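How to Move a Small Table With a Robot on the Other End

Updated 12 December 2024

Filed under: Chores, Two-Person

Every year somebody asks me whether the machines can do the housework yet, and every year I say "some of it, slowly, with you standing there." Carrying furniture is my favorite case. Lifting a small table is easy for one adult and easier for two. Put a humanoid on one end and it becomes a project with a checklist.

What follows is the checklist. I wrote the first version in July for the Wirnico home chores guide and have rewritten it since, mainly by making it longer, which should tell you something about the state of the art.

What you need

A light table with a flat top and a plain edge. Glass is out. So is anything your grandmother left you.
A humanoid with two arms and hands that can close on a tabletop edge.
A second person near the stop button. You will have your hands full and the button will be across the room.
Shoes. Real ones, closed at the toe.
Patience for 11 steps' worth of work that I have squeezed into six.

Step 1: Clear the route

Walk the path yourself, backward, the way you'll be walking it later. Pick up rugs, toys and the dog. Route the cables to one side and decide now which way you'll turn, so you don't have a discussion about it halfway. A robot on a tether has a shorter reach than you think, and it will not mention this.

Step 2: Empty the tabletop

Drawers too. A mug sliding toward you is a nuisance. A mug sliding toward the robot is an experiment.

Step 3: Set the robot first, then yourself

Bring the robot up to one end and let it settle before you touch the table. Some people do it the other way around and spend five minutes bent over holding a corner while the thing finds its footing. You go on the opposite end, facing it, feet a bit apart. Both of you should be square to the table. If the robot is off to one side it will pull to that side with great commitment.

Step 4: Get all four hands on

Yours go at the corners, fingers over the edge. The robot's go at its own end, also near the corners, spaced about as wide as the top allows. Look at its hands before you lift, both of them. A finger that has landed in the wrong place won't fix itself on the way up, and you are the only one present who will feel bad about the dent.
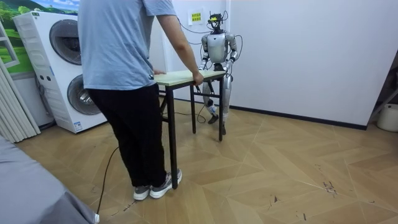
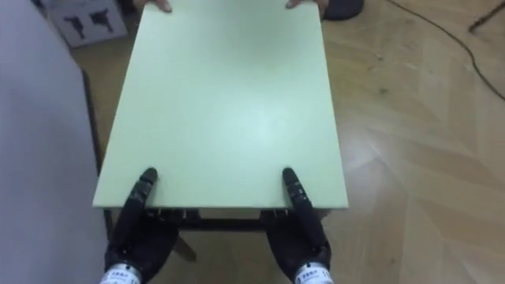

A light table, a person at one end, a robot at the other. 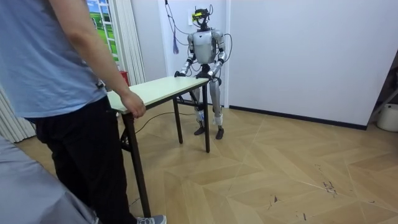
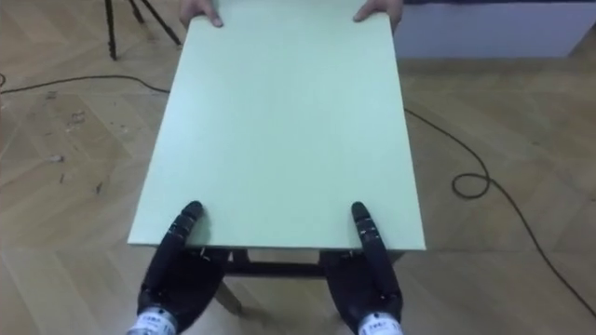
Can a home robot move furniture without a person helping?
For a light chair or a small stool, sometimes, if the floor is flat and you aren't in a hurry. A table is harder to do alone because it's wide, it tips, and it hides the floor from whoever is holding it. Plan on being the other half of the team for now.

Step 5: Lift an inch and stop

One inch. Then wait. This is the step people skip, and it's the one that saves the floor. If the top is level and the robot is still upright after a slow count of 13 (superstition is free), carry on. If one corner is low, put it down and go back to Step 4. Don't try to correct it in the air by tugging. The robot reads your tug as information, and you may not like its conclusions.

Step 6: Walk, badly, together

Short steps. Shorter than that. You set the pace by leading very gently, and the robot follows the load. With another human you'd say "left a bit" and get left a bit. Some setups take spoken commands, but I've had better luck keeping my mouth shut and my hands steady.

Put your end down last. Once the legs touch, keep your fingers where they are until the robot has let go and backed off. Then get your own hands out of there.

How long does it take?

My best run across the living room at the Hindalside test apartment took 19 minutes, setup included. I then moved the same table back by myself while the robot was being put away. I didn't time that one, out of kindness.

Common trouble

The robot grips too hard. Turn the force setting down and try again. On the Nuvis control app it's buried two menus deep, under a heading that has nothing to do with hands.

The robot grips too softly. You'll know.

The table twists. Usually one of you is standing crooked. Check yourself first, it's less paperwork.

It lets go early. Stop for the day. I mean it. One early release is a setting, two is a trip to the store for a new table.

It freezes halfway. Lower your end slowly to the floor and have your second person hit the stop. Don't wriggle the table free while the hands are still closed on it.

So, are they ready?

For a shop floor, where the same bench goes to the same spot every morning, I'd say it's getting close. Somebody can spend a week teaching one move and then use it 200 times. Homes are worse. The sofa has shifted, the kid left a shoe out, and the table you want moved today is a different one from last time.

What impresses me is the sharing of the load. Folding a towel is a robot's own private struggle, but a two-person carry means dealing with a partner who speeds up, slows down and sighs. A machine that can put up with that is a useful machine, even at this pace.

If you only need a table moved, ask a neighbor. If you want to find out where the chores are going, clear the route and put your shoes on.

Next in this series: getting a laundry load out of the washer with the Aidoo arm, and where the socks went.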